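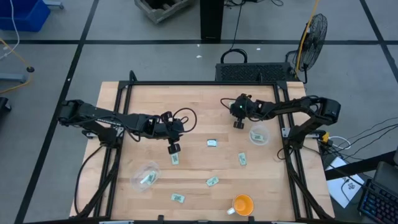

Clollulby opens its packing building to the public once a year in October, and this year I went with my sister-in-law Milagros Rivadeneira, who used to work in food packing and wanted to see how a smaller place does it. They fill and box small packets for other companies, mostly single servings of dry goods, and they sort mixed returns by hand in a room at the back. The sorting room was the part I liked best. It has a light wooden table made of long, narrow planks, and there were two clear plastic bowls on it, each with a packet in it, and more packets lying on the wood between them. Most were some shade of green, and one was white with blue edges.

We got there at 9:40 in the morning. The sign at the road says Omberg, which is the name of the old mill, and we drove past it once before turning back. Parking is on gravel behind the building. It was free and there was plenty of room at that hour, but when we left after lunch cars were parked down both sides of the lane. If you go, go early.

You sign in at a folding table inside the side door and they give you a hair net and a paper sticker with your group number. We were in group 3. Anyone with a beard gets a second net. They ask you to leave bags in a locked closet and take off rings and watches. Milagros had left hers at home. I put my watch in my sock, and it bothered me the whole morning.

The tour

Our guide was Abrehet Moges. She runs the day shift and has been there for 11 years. She speaks quietly and the building is loud, so stay near the front if you can. There were two families with children in our group and a man who asked a lot about forklifts.

We began at receiving. Dry goods come in large paper sacks on pallets and wait behind a yellow line until someone has taken a sample. The samples go into small jars with a label on the lid, and the jars are kept on a shelf for a year. I asked what happens to them after that and Abrehet said they are thrown out in one afternoon and it is not a popular job.

From there you walk along a corridor with windows to the filling hall. You can't go in, but you can see well enough. There are four filling lines and only two were running. The film comes on rolls, printed already, and is folded, sealed along the side, filled from the top and sealed again. It is all very fast. A person at the end of each line pulls a few packets at set times and weighs them on a small scale. If a packet is light, the last stretch of the run gets pulled and weighed again. A chart on the wall had the weights from the night before written in by hand.

Changing a line from one product to another takes longer than I would have guessed. The whole line is emptied, vacuumed and wiped down, and then the first packets of the new product are thrown away. On a day with several short orders they can spend more time cleaning than filling. Milagros said it was the same where she worked, only there they tried to do it in half the time and had to do it twice.

The sorting room

The sorting room is at the far end, past the break room, and it is much quieter. You can hear people talk. The floor is gray and the work is done at tables.

Mixed packets come from a few places. Some are customer returns, where a store sends back a carton with several kinds loose inside. Some are leftovers from making variety boxes. Some just fall between lines and get swept into a tote. Each tote that comes into the room has a sheet on it, and when the tote is empty the sheet should agree with what was sorted. The record for one day is 1,285 packets. It is written on a piece of cardboard over the door with the date rubbed off.

Abrehet explained how they want it done. You take a small batch out of the tote and spread it on the table so that no packet lies on top of another. Then you look at the whole batch before you touch anything. Damaged ones come off first. After that you work on one kind at a time, and everything of that kind goes into the same bowl before you start on the next. New people want to pick up whatever is closest and decide where it goes when it is already in their hand. She said that is slower and it is where most of the mistakes come from.

Color helps less than you would think. Green is a favorite with their customers, and from a few feet away one green packet is very much like another. Turned print side down they can be even harder. The staff go by the shape of the printed block first and the color second. They have a card with one flat packet of each current kind taped to it, and when a customer changes a design the card has to be redone.

I asked why they use clear bowls. Colored ones were tried, Abrehet said, and they made it harder to see a wrong packet near the bottom. With a clear bowl you can check from the side without tipping it out. They bought them from a restaurant supply store and replace them when they get cloudy from washing. The tables were made by a carpenter in the next town. Some of the staff wanted white tops but white packets got lost on them, so they kept the wood.

Visitors were allowed to try. We each got a batch of 85 packets and two bowls and were asked to pull out two kinds and leave the rest on the table. Milagros was done long before me and had no mistakes. I had two. One was a packet I had put in the wrong bowl, and the other had slid under the rim and I never saw it. One of the children did better than I did. The packets are slippery and very light, and if you set one down quickly it slides a few inches. It is easier to pick them up by the short ends.

Packing and shipping

After sorting, the good packets are boxed. There is a bench with stacks of flat cartons on one side and tape on the other. Counting is done by weight for large cartons and by hand for small ones. Hortensia Urrutia works at this bench and showed us how she folds a carton without looking at it. She let people try that too. Mine came out crooked and she took it apart and used it for the next demonstration.

Variety boxes are the slow ones. For a customer called Belay they put several kinds in one box in a fixed order, all facing the same way, so that the box looks neat when it's opened. Another customer, Drudolel, doesn't care about the order but wants a folded sheet on top. Hortensia had both kinds of boxes open on the bench. I would take the Belay one, but it must cost more to pack.

Shipping was closed for the day, so we only looked through the door. The man with the forklift questions was disappointed. There was one forklift, parked and charging.

Lunch and the shop

Lunch was served in the break room from 11:30. You could choose lentil soup or a cheese sandwich, and there was coffee and lemonade. It was paid for by donation in a jar by the sink. The soup was good. The room has only six tables, and with three groups finishing at the same time people were eating standing up in the corridor.

The shop is a set of shelves by the side door, with cartons of overruns at low prices. They don't take cards. I bought a carton of mixed drink powders and Milagros bought two cartons of soup packets for camping.

While we were paying I talked for a few minutes to Panya Chuensuk and Asnakech Yimer, who were on the sign-in table. They told me the school groups come on separate mornings in spring and that you can ask by phone to join one if you missed October. Those tours are shorter and skip receiving, but everyone gets to sort.

A few things to know if you plan to go next year. There are no strollers past the side door, and the floor in the corridor slopes. Photos were allowed in the sorting room but not at the filling hall windows. Bring cash. Wear shoes you can stand in, as there is nowhere to sit until lunch. The whole tour took us an hour and a half, with the sorting included, and the restroom is next to the bag closet - ask for the key when you sign in.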